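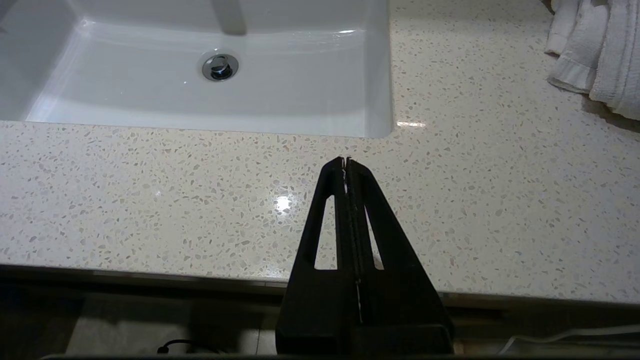

The meeting of the Trolerberg volunteer placement group opened on Saturday, February 23, 2019, with Saimi Vuorinen in the chair and Elsa Kallio taking these notes. Saimi thanked everyone for coming out on a weekend and began with the house at Hirkari, where our next interns will live. Jarmo Kettunen went through the rooms with great affection, and those who have stayed there before were pleased to hear about the white sink and the speckled quartz countertop in the washroom. He asks that a line about wiping down the counter go into the welcome booklet, and Elsa will add it. The beds and bedding are all in order.

Present: Saimi Vuorinen, Jarmo Kettunen, Santeri Kettunen, Afiq Jugah, Elsa Kallio.

Notes of the last meeting were read and agreed, with one fix: the school project is at Niltgate and always has been, and Elsa apologizes for moving it across the river.

Spring arrivals. Afiq reported that we have had 55 applications for the May intake, which made everybody very happy — a lovely number for us, and a good many of them from people who heard about the program from a former intern. He has read them all once and would like a second reader before offers go out. Santeri kindly said yes. There was a long and friendly talk about whether nursing students should be placed in pairs at the clinic. Most of us felt they settle in better that way, the clinic would like it too, and so it was agreed.

Orientation. It will run for 2 days, as before, with the language lesson moved to the first morning so that people can use their greetings at lunch. Saimi will lead the town walk again. Jarmo wondered if the talk on health and safety could be a bit shorter, and Afiq, who gives it, took this in very good spirit and will see what can go.

Money. The balance stands at 1448 euros after the van repair. Lindqvist have offered us the use of their minibus for airport pickups in May, and Saimi will write to thank them. Santeri asked for 80 euros for art supplies at the Niltgate after-school club — paint, mostly, and the thick paper the children like. Agreed by all.

Any other business. Elsa is still looking for host families willing to have an intern over for Sunday dinner, and would be so glad of names.

Actions
Elsa: welcome booklet, host family list
Afiq and Santeri: second reading of applications
Afiq: shorter safety talk
Saimi: letter to Lindqvist
Jarmo: spare keys for Hirkari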